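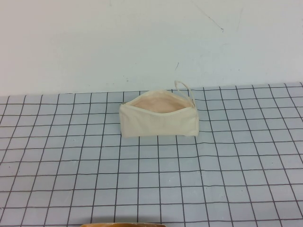 Canvas pouch with the wrist loop, unzipped, on the cutting table mat.

Sunday, workroom, kettle on twice already

Back to the pouches. I promised Ilze I would write this up properly before I forgot which changes went into which version, and my loose slips of paper have a way of wandering off into the scrap bin, so it goes in the book this time.

The pattern is still the Rozīte one, the small boxy shape with the flat bottom and the loop at the right-hand end. I have been fond of it from the start. It sits up by itself on the table when it's open, and that was the thing Inese asked for back when we drew the first one on the back of an envelope - she wanted to be able to drop pencils and thread snips into it with one hand while holding something else in the other. A floppy pouch is no good for that. You end up chasing it across the table like a wet fish.

Cloth is the unbleached cotton canvas again, from the bolt Jaanus brought over from Drundirstead in June. I do love the color of it, all cream and a bit uneven, and it presses beautifully when it has been dampened first. It also wrinkles if you so much as look at it, and I've decided to stop fighting that. Zane says a canvas pouch with no wrinkles looks like it has never been anywhere, and I think she's right.

Washed the cloth at home before cutting. Please, everybody, keep doing this! The batch that Tarmo and I cut straight off the bolt came out of the wash with the zippers rippling like a lasagna noodle, and I still have one in my drawer to remind me.

Now the zipper. I put the tape in with the zipper foot on the left side for the first pass and then turned the whole thing around for the second, which keeps the cloth feeding the same way and stops the front panel from creeping ahead of the back one. The front still puckers a little. I went over it with the iron and it settled some, but I suspect the stitch is too short for this weight of canvas and I'd like to try a longer one next time. Top stitching along the fold by the zipper can stay as it is. Start with the pull at the left end, so the loop is out of the way when you open it. I did one the other way around last month and it was a nuisance, with the loop flopping over my knuckles every time.

The loop itself took the most fiddling, as always. It's a strip of the same canvas, folded in on itself and stitched down the length, and by the time it goes into the corner there are so many layers that my machine starts to grumble. I hammered the ends flat on the back step (sorry to the neighbors, it was early) and then walked the needle through by hand for the worst part. It went in without breaking anything. The cloth does bunch where the loop is attached and I get a crease near that end. I've tried trimming the allowance closer and I've tried moving the loop ends a hair further in, and neither one has cured it. Inese thinks the side seam should be pressed open before the loop is caught in, instead of after. I'm a bit embarrassed I hadn't thought of that, so it goes at the top of the list.

The boxed corners I am happy with. Mark them with the chalk pencil and not the blue pen, and pin right through the seam so the lines meet. If they are off by even a little, the bottom rocks.

Ilze would like a stamp on the front panel for the Kidunari table, something small down in one corner. I said I'd think about it. I'm of two minds, to tell you the truth. The plain front is so nice and calm, and our ink has a habit of feathering on this canvas. If we do stamp, it has to be done on the flat piece before any sewing, and left overnight, and heat set with a pressing cloth. Zane has offered to cut a test stamp and I have put some offcuts in her cubby to play with.

Pretura have asked for 70 of them, same cloth, no stamp, loop on the right. I've told them yes but not when. Tarmo, could you look at how much is left on the bolt before I open my mouth again? I measured and then was interrupted and then measured again and got a different answer.

To do, for whoever gets to it first:
Press side seam open before the loop goes in, make up 2 that way and leave them on my shelf.
Longer stitch on the zipper, scraps first.
New needles, the heavy ones. I used the last of the packet.
Ask Jaanus if the Drundirstead shop will hold another bolt for us.
Find the good chalk pencil. It was in the blue tin and now it isn't.

Stopping here, my tea is cold and the light is going.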